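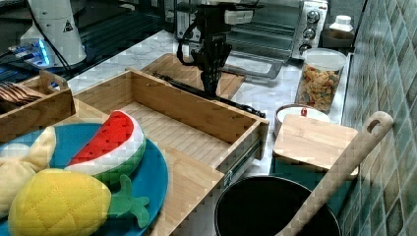

Progress report, October
Tarkel neighborhood food program – cooking classes and shared meals
To: Riet Schouten, Hiklow Fund

Riet, quick version first, details under it. Classes running. Sunday meals running. Recipe booklet behind. Money fine except produce, see below.

Classes
First beginners' course done, second one started. Full both times, waiting list for the next. Toon Peeters teaching both groups for now, which is more hours than we put in the plan. We budgeted for two teachers and the second hasn't signed yet. Should be settled before the next report.

Knife skills moved to week one. In the first course it was week three and people were already chopping onions every which way by then. Soup and beans in week two, then rice, then eggs. Baking got dropped, took up the whole evening and left no time to eat together.

Group size stays at 12. We tried squeezing in a few extra and the people at the back couldn't see the stove.

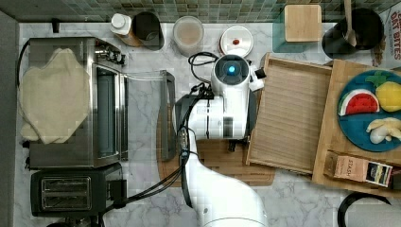 Macario Palacios

Sunday meals
Going better than the classes if I'm being picky. Doors open at noon, food out at one. Ans Baert has taken over the menu and plans it five weeks ahead so the shopping can be done in bulk. Big help. Lentil stew the clear favorite, fish pie not repeated.

Transportation still a problem for people on the Urnard side. The bus doesn't run before two on Sundays, so they miss most of it. Asked the bus company about it, no answer. Meanwhile three drivers are sharing pickups and we pay their gas. This wasn't in the orignal budget. I've put it under "other."

Produce costs
Over. The plan assumed the Maeng growers would sell to us at the summer price through the fall and they won't. Fair enough, their costs went up too. The gap is $300 so far. Options:
– move $300 from printing, where we are underspent anyway
– buy more frozen, less fresh
– ask you for it, which I would prefer not to do
I'd go with the first. Need your ok in writing before I move it, per the grant letter.

Recipe booklet
Late. Text for most recipes is in, Nathalie De Bruijn is editing. Holdup is the measurements, half of them came in as "a good handful" and Toon has to go back and weigh things. Also two people sent in the same bean soup under diferent names and both feel strongly about it. We'll print both.

Printer quoted for 900 copies. Their price is good until the end of next month so the final text has to be with them before that. Large print for the ingredient lists – several people in the first course asked for this.

What we said we'd do and haven't
Allergen training for the serving team. Date fell through, rebooking.
Feedback forms. Have them from the first course, not typed up. Short version: people want longer sessions and more to take home.
Evening class for parents. Not started. Needs child care in the room next door and we don't have anyone for it yet.

Next period
Finish second course. Booklet to printer. Sign second teacher. Allergen training. Decide on the parents' class either way, no point carrying it on the list forever.

Need from you
1. OK on the $300
2. Which logo goes on the booklet, the old Hiklow one or the new one
3. Date for your visit. Any Sunday works, come hungry

Receipts coming seperately from Nathalie.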